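The files in this folder belong to the Clesta desk-clearing set, version 3. Please read the notes before you train on it, because the task is more narrow than the name can suggest.

# Clesta: small items from a table

Maintained by Callum Rankin and Yogesh Agarwal, Halliday workshop, Prelville. Last edited 15 June 2020.

## Why we made it

People ask us often if a robot can tidy a desk already. Our answer is "some parts of it". Picking up one light object is a chore that a child does without thinking, and for two-finger arms it is still a place where many attempts are lost. We wanted a set where this small step is recorded many times, with the bad attempts kept in.

## Contents

- 3000 episodes, operated by a person
- 21 object types, mostly wrappers, pens and other light things
- one overhead view and the wrist views
- one text line per episode (`task.txt`)

The overhead view is good for planning where the arms go. It is poor for small objects, and clear plastic is the most difficult for it, as the bowl takes on colors from its surroundings and from the light.
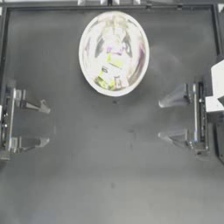 *Overhead view: clear bowl on the work surface, one gripper at each side.*

## Wrist views

Most of our users train with the wrist views only. The fingers are always large in them, so please do not crop the lower part. Focus is fixed and far objects are soft. We did not sharpen anything.

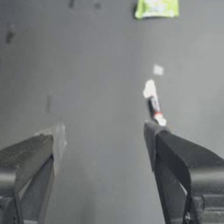

*Wrist view, fingers open. Slender object near the right finger, green packet at the top.*

Slender objects are the weak point of our baseline policy (named Stora in the code). It closes too early, or it pushes the object away and then searches for it. We lost much of May on this and it is not solved.

Wrappers go better. They are soft and they give way between the fingers, so a small error in angle is forgiven. The grip label is `closed_on_object` when both tips touch the item.

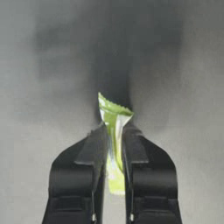
*Wrist view, green and white wrapper held between the fingertips.*

## Known problems

1. In 51 episodes the two wrist streams have exchanged names. The list is in `swapped.csv`.
2. Shadows of the arm are sometimes labeled as objects by automatic tools. Check your masks.
3. Heavy or wet items are not included, so do not use this set to make claims about kitchen work.

## Contact

Open an issue and write the episode number in the title. Yogesh answers questions on labels, Callum on the hardware.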